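Home | Stories | Recipes | Archive

The Dumpling Hour
2025-12-02
by Tania Wickramasinghe

Ilie had folded 100 dumplings by noon and wanted to fold 500! The whole of Grollcombe was coming for supper, and the broth (ginger, leeks, a wicked amount of pepper) smelled glorious.

"Taste it," she told Billent.
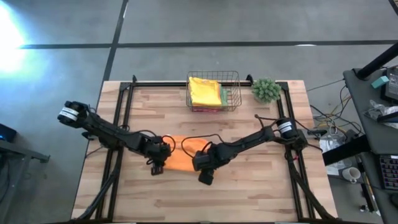
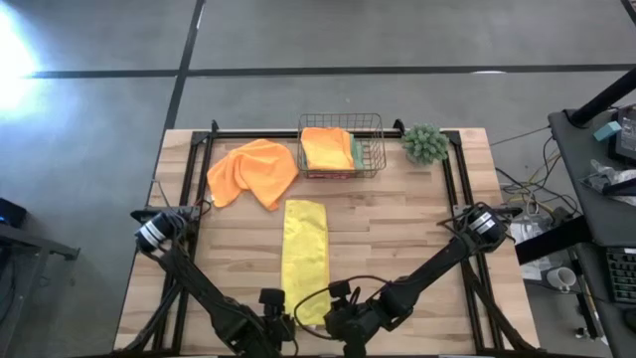
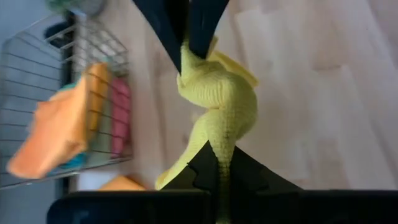

Top two: the wooden tabletop. Last: yellow-green cloth.

He tasted it and sat down on the flour sack.

"More pepper," he whispered.

She laughed so hard she dropped the ladle, and in went another 2 spoonfuls.

Comments

Lumier: I want that broth! Please write the supper!

pepperfan16: Made me so hungry. More Billent!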